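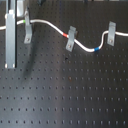
Finding and fixing a snagged cable on a clip-routing cell

If you run a cable-routing task for long enough, sooner or later the arm is going to catch the cable on its way out, and you will come in to find the cell stopped and a protective stop message waiting for you. It happened to us at the Skornow bench in December, on cycle 161 of a run that was supposed to go to 400, and I spent most of a day hunting in the wrong place (the force sensor, which was perfectly fine, poor thing). I've written up the order I wish I had done things in. It suits any setup with an arm, a breadboard and a white cable held down by clips, and you shouldn't need anything fancier than hex keys and a bit of patience.

Before you touch anything

Press the emergency stop, even if the arm has already stopped by itself. A protective stop can be cleared by anybody with the pendant, and an arm that is still pulling on a cable has some spring stored up in it. Then tell whoever shares the room that the cell is down. We hang a tag on the pendant.

Save the log before you power down. On our controller, running Drimia, the joint torque buffer goes away with the power, and I lost the first one that way.

Step 1. Let the tension out by hand

Support the arm with one hand near the wrist and switch to freedrive at reduced speed. Move the gripper toward the clip that has the cable, never away from it, until the cable goes slack. If it won't come free, open the fingers from the pendant and keep your own well clear. Please don't snip the cable to save time! You want to see where it was caught.

Step 2. Look over the arm's own wiring

With the arm parked and the power off, go around the base and follow the cable bundle up. Check the zip ties, and look for any thin cable hanging in loops where a joint could sweep it up. Connectors need a look too, particularly any plug that is lying on the table. Find out where each one belongs before you go on. An intermittent connector will give you a stop that looks just like a snag, and you can chase it for hours. 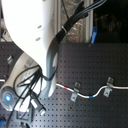
Step 3. Check the clips and their screws

Try each foot screw with the hex key. One of ours had worked loose enough to let the clip turn, and the loop was no longer where the program thought it was. Set the clip straight, tighten it, and run the cable back through so the colored bands sit where your routing sheet says.

Step 4. Raise the retreat height

Our retreat move left the clip sideways after only 2 mm of lift, which was asking for trouble. We changed it to 16 mm straight up and then sideways. Jog through it at low speed with the cable in place, one hand on the stop, and watch the fingertips as they leave each clip.

Look at the finger screws while you are down there. A finger that has shifted on its mount will put you right back at step 1.

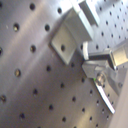

Can I just raise the force limit so the arm stops tripping?

Please leave it where it is. The limit is what kept our arm from tearing a clip off the board, and a higher one only means a harder pull before the same stop. Fix the clip or the path first, then run a short batch at reduced speed before going back to the full program.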